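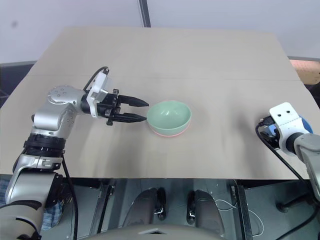
She has been glazing bowls for twenty-two years and still can't stand in a store without picking one up and turning it over. "The foot tells you. Everybody looks inside. Look at the foot."

We talked in the back of the Cunness shop in February, between a kiln coming down and a delivery going out, so what follows is in the order I got it down. She asked me to leave names out, hers included, since there are five people who throw and glaze there and she didn't want one of them on top. Fine by me.

Green first. Half of what they sell is green of one kind or another, and the pale minty one outsells the rest put together. She is a little sick of it.

"I wanted to be a dark glaze person. Iron, tenmoku, all of that. I made dark bowls for six years and people said how handsome they were and then bought the green." She laughed. "You put oatmeal in a dark bowl and it looks like something happened to it. You put it in a pale green one and it looks like breakfast."

The recipe isn't a secret, she says, or not much of one. A little copper in a white base, and a lighter version of the same thing on the inside so the food shows. The two are mixed in separate buckets and the buckets have lids in different colors, after one bad afternoon when they didnt.

How bad?

"Forty bowls. 40 insides that should have been outsides. We sold them as seconds and somebody drove back the next week to ask for more. I had to say no, that was a mistake, we don't make that. She was pretty put out."

The line at the bottom is the part I came to ask about. A lot of small potteries leave a strip bare near the foot, where the clay shows through pink or red. Some customers take it for a painted stripe. At Cunness it's both, depending on the year.

"Originally it was just bare clay. You have to leave some bare or it sticks to the shelf. Glaze is glass, it melts, you glue your bowl to the kiln. So everybody wipes the foot. Our clay fires kind of rosy and people liked the rosy bit, so I started wiping higher. Then the clay supplier changed something and it went tan. Tan under mint is sad. So now there's a wash we brush on, pink-red, thin. It's the same line but we're faking it."

Does she mind?

"I minded for a month."

The clay is a mid-range stoneware from Lacerda, bought by the pallet. They used to mix their own. She doesn't miss it, her back doesn't either. Pug mill is still in the corner with a sheet over it and a radio on top.

On shape she has more to say than I could write down. Depth is the argument. The shop made a wide shallow bowl for years, the kind that looks good in a photo with four tomatoes in it, and she says it came back more than anything else they ever sold. Not broken. Just back.

"People love it at the market. Then they get home and try to eat soup on the couch. It's a plate with ideas. A bowl should be round and deep enough that you can walk across a room with it and not think. That's my whole test. I fill it and walk to the mailbox."

To the mailbox and back?

"To the mailbox. If I get that far I've usually made up my mind. There's a dog across the street, it's a fair test."

The deep one took eleven tries. Early ones had straight sides and food hid in the corner at the bottom, a spoon couldn't get at it. She cut one in half to show me, an old one, kept for showing. Then the other half of a current one next to it. On the current one the inside curve just keeps going, no corner anyplace. The wall is thicker low down than I would have guessed.

"Weight at the bottom. If it's light at the bottom it skates around the table. You go in with a fork and it leaves. Kids especially, they only have the one hand going. You want to be able to set it down in the middle of a bare table, no mat, nothing, and have it stay put while you chase things around inside."

I said my own bowls all have chips along the rim. She asked how I stack them. I told her. She made a face.

Stacking then, for anyone else who does it wrong. Foot of one goes into the belly of the next and should rest there, not on the rim. If they rock, they're resting on the rim. Four high is plenty. She won't put a plate on top of bowls. She won't hang mugs over them either, but that one may be personal, she wouldn't say why.

Dishwasher yes. Microwave yes, short. Oven no, and please stop writing to ask about the oven.

"I get the same email. Can I bake in it. I say it's not made for that. Then I get a picture of a cobbler in it. It came out nice! What am I supposed to say."

Numbers, because readers always want them. The kiln peaks at 2200 something, she wouldn't be pinned down on it and neither would the two others I asked. A full load of the medium bowls is 156. They sold 2360 bowls last year, all sizes, and she only knows that because of taxes. Before that she would have told you a thousand, tops.

"I saw it and I sat down. My hands knew, I guess. I didn't."

The big jump came from Grarnent, the restaurant, which ordered 200 of the mint ones for its opening and has reordered since. I wondered if that was good for a shop this size. Long pause. Somebody was running water in the next room and she waited for it to stop.

"It was good and it was a terrible spring. You make two hundred of one thing, you get very very good at it and you kind of hate your life. By the end I could throw it with my eyes shut, and I did, to see. It was fine. It was a fine bowl. Nobody at the restaurant knows which one."

Restaurants also break things differently from people at home. At home it's the rim, the faucet gets it. In a restaurant it's the foot, bowls dragged across steel all day. So the Grarnent ones got a slightly wider foot with the edge rounded over, and then everybody else's did too, because keeping two versions straight was more than the shelves could handle. If you bought one before then your foot is narrower. There's no other difference, don't go hunting for it.

Other colors. There's a gray, there's an off-white that chips more visibly than it should, there was a yellow.

What happened to the yellow?

"I don't want to talk about the yellow."

She did, ten minutes later. It crawled. Meaning the glaze pulled back on itself in the firing and left bald patches, one load in three, no pattern to it. They changed the water, they changed the brush, they sifted it twice. Somebody blamed hand lotion and for a while hand lotion was banned in the building. Still crawled. They gave the last bucket to a school.

I asked what she eats out of at home, figuring I knew. Nope. A set from Gutberg, factory made, white, a wedding present. Two are left out of eight.

"They're good bowls. A little shallow. But look, I'm at this all day, I don't want to sit down at night and see my own thumb. If I use one of mine all I see is the foot's a hair off. I can't taste anything."

She does keep one of her own on the kitchen table. It doesn't hold fruit or keys. Keys are absolutely not allowed, metal leaves gray lines in a soft glaze and they take scrubbing to get out (baking soda, damp cloth, patience). It stays empty. She likes how the color shifts over the day, goes almost gray before sunup, and around 4 p.m. the inside gets lighter than the outside and you notice it's two greens. Against a plain wall, on a plain tan sort of table. She has strong feelings about tablecloths.

"Patterned cloth under a plain bowl, you've lost the bowl. You've lost that little line at the bottom completely and I spent a month on that line."

What about buying them, for someone starting from nothing. How many, what size. She'd get two. Not a set. Use them for a couple weeks, see if your hand likes it, then come back for the rest. The shop would rather you did that, though she admitted the person who runs the register might put it differently.

Pick it up with one hand, thumb over the rim. If you have to shift your grip it's too big for you, doesn't matter how pretty. Run a finger around the foot and if it scratches you it'll scratch your table. Set it down and push the rim lightly. Should not rock. Look at the inside last.

"People feel funny handling them in the shop. Handle them! They've been in a fire already."

By then the kiln had come down far enough to crack the lid, and she was up and gone with the gloves on before I'd finished the next question, which was about handles. So nothing on handles. I could hear pinging, the little glassy ticks they make as they cool, and her counting something under her breath, then a short word.

One stuck. Second shelf. Somebody hadnt wiped the foot.

The shop is open mornings through the end of the month, seconds are on the cart by the side door, cash is easier for them if you've got it.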